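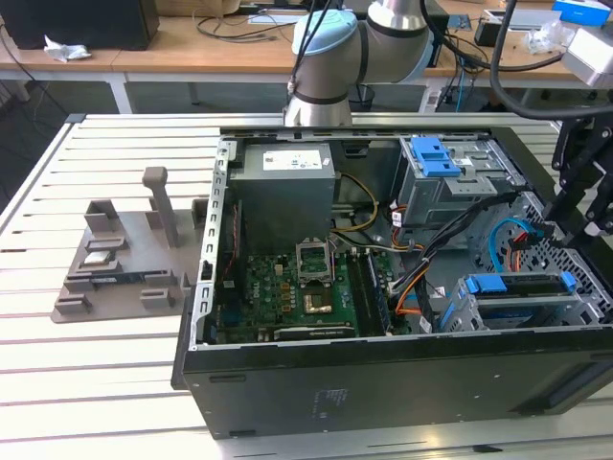

Shared shop build: arm that swaps CPU and RAM in old towers

Posted by slatbench
Putting the build log here since a few of you asked in the parts thread. The goal is a cell in our shared workshop that can take a used tower on its side, put a processor in the socket and a memory module in a slot, then let a person close it up. The shop is called Gosling. It's a rented unit with one good bench and bad heating.

Most of April went into the fixture. It's 3D-printed in gray, with a pocket for the chip and a long groove for the memory. We're on version 4. The first ones held the chip too tightly and the arm pulled the whole plate off the table. Now there's an open gap on one side of the cradle.

The tool holder is on the same plate. The arm picks up a blue plastic tool by its lower block, and the narrow end goes in the slot at the top. 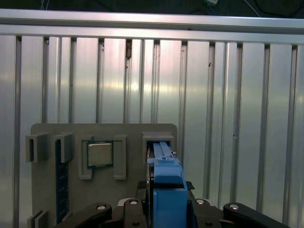
Blue tool in its holder, chip in the cradle to the left.

Code is a mess but it runs. I taught 21 waypoints by hand and I'd like to get that down.

Reply by Korel
Nice. Why teach by hand at all? Put a tag on the plate and one on the bench and let the camera work out the offset. Your towers won't all sit the same way.

Reply by slatbench
Tried it. The aluminum slats throw glare and I lost the tag whenever the overhead lights were on. Hand-taught points plus a hard stop for the case got me further in one evening.

Reply by tin_grelard
I'm with Korel. A hard stop only works if every case has the same outside shape. Paint the slats flat black or lay a mat down.

Reply by slatbench
It's a shared bench, so no paint. A mat I could do.

Reply by Tanon
What are you using for force sensing on the memory? It takes a real push to seat a module, and with the case on its side the board flexes.

Reply by slatbench
Just the arm's own joint torque for now. I set a limit and stop there. Reaching in past the drive cage is the harder part – the finger links are wide and there isn't much room beside the sheet metal.

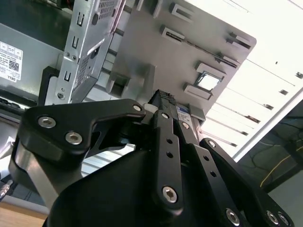 Korel thinks the links are the wrong shape for this job and would print longer, narrower fingertips before touching the code again. Joint torque is too coarse for seating memory anyway, he wrote, so get a cheap load cell in there while the gripper is apart.

Reply by slatbench
Longer tips bend. I printed a set of 3 in different lengths and the longest was useless for the push.

Reply by tin_grelard
Then cut them from flat bar. You have a shop.

Reply by Tanon
What do you do about the socket lever? Is the arm opening that too?

Reply by slatbench
No, I flip it open by hand before the run. Same with the side panel. Maybe later.

Reply by Korel
So it's a person doing half the work next to a robot doing the other half slower.

Reply by slatbench
Yes, at the moment. I'll post the waypoint file once I've cleaned up the names.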